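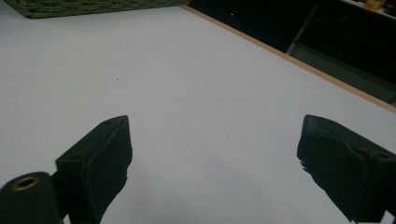

When does the new parking charge start at Nordin House?
It starts in December, and residents with one permit will pay nothing for the first car.

NORDIN HOUSE RESIDENTS' ASSOCIATION
Minutes of the meeting held on 5th June in the ground floor lounge

Present: Eskil Haugen (chair), Ottar Wikström (minutes), 15 residents. Stekora, the managing agent, sent a written report. Apologies were received from flats 2 and 39.

1. Minutes of the last meeting
Agreed, with one correction. Under item 4 the side gate should read "Banham Road gate" and not "Banham Lane gate".

2. Parking
Eskil went through the new permit scheme. There are 39 bays and more cars than that on most evenings. The first permit for each flat is free. A second permit will be charged by the quarter, at a rate Stekora has still to confirm. Visitors may use the two bays by the bin store for up to 24 hours with a paper slip from the office.

A resident asked whether motorbikes need a permit. They do not if they are kept in the rack by the rear door. Several people were unhappy about vans being left overnight across the turning space. Stekora to write to the owners again.

Proposal to accept the scheme as set out: carried, with two against.

3. Lift
Eltar came twice in the spring to look at the door sensor. The second visit was charged at £477, and the meeting felt this should have been covered by the service contract. Ottar has the paperwork and will send a copy to Stekora with a letter asking for the money back. The lift has been working since, though it still stops slightly short of the floor on level three. Residents with pushchairs or wheelchairs are asked to report this each time so there is a record.

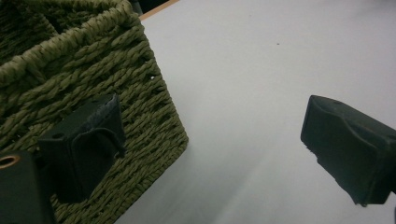
Eltar's contract runs out at the end of the year. It was agreed to ask for two other quotes before renewing.

4. Bins and recycling
The food waste bin has been left out by the collectors on a number of weeks. Stekora's report says the lock was stiff and has been replaced. Cardboard must be flattened. Large items are not taken by the council without a booking, and the mattress by the rear door is still there. If it has not been claimed by the end of the month Stekora will have it removed and the cost will go on the service charge.

5. Garden
The hedge along Banham Road will be cut once the birds have finished nesting. The outside tap is dripping and a washer is needed. A request for a second bench was discussed. Some preferred to repair the old one first - the left arm has come away - and this was agreed.

6. Noise
Two complaints about drilling late in the evening. Residents are reminded that building work should stop at 6 pm. Eskil will put a notice in the hall.

7. Any other business
The key for the meter cupboard is missing. Stekora holds a spare, but residents would like one kept in the building. The hall light timer is now set to two minutes, and flat 15 asked for it to be longer. To be tried at three.

Actions
Eskil: notice about noise; quotes for the lift contract.
Ottar: letter and Eltar paperwork to Stekora.
Stekora: second permit rate; letters to van owners; outside tap; bench repair; meter cupboard key; hall light timer.

Next meeting: after the summer, date to be put up in the hall.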